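Preguntas frecuentes – Jornada Técnica Ustov de semiconductores y electrónica de potencia 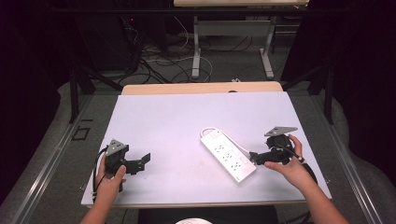 Dos pinzas de mano y una regleta blanca sobre el tablero.

¿A quién va dirigida la jornada?
A cualquiera que trabaje con chips, sensores o fuentes de alimentación, y también a quien está empezando y todavía se pierde entre tantas siglas (nos ha pasado a todos, de verdad). El año pasado nos acompañaron 1.558 personas y había de todo, desde estudiantes hasta jefas de planta.

¿Cuándo y dónde se celebra?
El lunes, 10 de marzo de 2025, en el centro de congresos Haverford. Las puertas abren temprano y siempre hay café, así que venid con calma.

¿Tengo que inscribirme antes?
Sí, por favor. El plazo se abrió en febrero y la entrada cuesta 30 euros, comida incluida. Si vuestra empresa manda a tres personas o más, escribidnos y os preparamos una sola factura.

¿Quiénes son los ponentes principales?
Abre Amos Schumacher, de Riltirine, con una charla sobre encapsulado de módulos de potencia, y por la tarde Dionysis Sotiropoulos hablará de los acuerdos de suministro en Asia – un tema que nos pedisteis muchísimo.

¿Habrá traducción?
Claro que sí, del inglés al español, en la sala grande. En los talleres de Fimisby se habla solo en inglés, aunque el equipo es encantador y repite lo que haga falta.

¿Puedo ceder mi entrada?
Por supuesto, basta con enviarnos el nombre nuevo tres días antes.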